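Doda (club de robótica en simulación)

Doda es un club de estudiantes que programa robots domésticos en cocinas simuladas y los presenta cada año a la liga Fairweather. Lo cuento en primera persona porque llevo aquí desde el principio y porque esta wiki la mantenemos entre los del club, así que si esperabas un tono serio… ¡pues lo siento! Nos reunimos en el aula de informática de Wultthorpe a las cinco de la tarde, cuando se van los de contabilidad, y casi siempre salimos con hambre.

Origen

El club nació en octubre, con cuatro personas, un portátil que se calentaba muchísimo y muchas ganas. La idea fue de Trudy Tuhiwai, profesora de tecnología, que quería una asignatura práctica y se encontró con que no había presupuesto para comprar ni un solo motor. Así que nos fuimos a la simulación. Al principio me daba un poco de pena (yo quería tornillos, cables, grasa en las manos), pero le cogí el gusto enseguida. Si el brazo se da contra un armario le damos a reiniciar y listo — eso con uno de verdad nos habría arruinado el primer mes.

Lo que más cuesta a los nuevos es acostumbrarse a la vista de la pinza. Tienes los dos dedos abajo, con sus almohadillas claras, y detrás unos paneles enormes que se van estrechando hasta juntarse, y a ver quién adivina a la primera qué mueble es cada cosa. Yo tardé semanas.
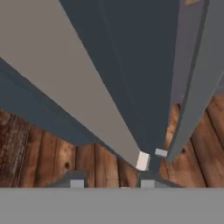

Las prácticas

Cada pareja prepara un recorrido y lo repite con los mandos hasta que le sale fluido. Grabamos los intentos, buenos y malos, y luego los revisamos juntos con el proyector. El curso pasado guardamos más de 900 y Trudy nos hizo etiquetarlos todos a mano, que fue una paliza pero se aprende una barbaridad. Los nuevos empiezan siempre por lo mismo: llevar el brazo de un lado a otro de la cocina sin rozar nada. Parece una tontería hasta que te toca a ti.
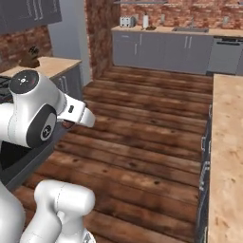
Trudy tiene una norma que repetimos todos de memoria: primero se mira la cocina y después se tocan los mandos. Yo era de los impacientes y me llevé unas cuantas broncas cariñosas por eso. Ahora, cuando me siento con alguien nuevo, le pido que me diga en voz alta por dónde iría para llegar desde el brazo hasta el lavavajillas del fondo, y la mayoría acaba viendo que el pasillo junto a la isla es el camino bueno, siempre que vigiles los tiradores de los cajones. También usamos el fregadero y la tostadora como referencias para hablar entre nosotros («gira hacia la tostadora», «¡más al fregadero!»), y desde fuera debemos de parecer una familia discutiendo a la hora de comer.

La liga Fairweather

La liga se juega por equipos y cada prueba se puntúa sobre 200. Nosotros competimos con un programa propio que se llama Flativach — el nombre salió de una errata y se quedó — y que de momento solo entendemos los que lo escribimos. El primer año quedamos penúltimos. El segundo subimos bastante, sobre todo porque dejamos de correr: antes queríamos acabar los primeros y perdíamos los puntos en los acercamientos, que es donde los jueces se fijan más.

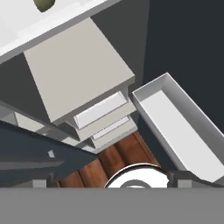

Y es que un acercamiento lento puntúa mejor que tres rápidos con correcciones, cosa que viene en el reglamento y que yo no leí hasta la segunda temporada. Este año vamos con cinco personas, una más que al principio, y queremos entrar en la final. Si estudias en Wultthorpe y te apetece, pásate cualquier tarde que veas luz en el aula. No hace falta saber programar.

Compartido 5 veces · 3 comentarios

marisol_k: Yo estuve el primer año, ¡qué recuerdos lo del portátil! ¿Sigue vivo?

Nando: ¿Se puede entrar a mitad de curso o hay que esperar a octubre?

tecnoabuela: Mi nieta no habla de otra cosa desde que se apuntó. Enhorabuena a Trudy y a todo el grupo.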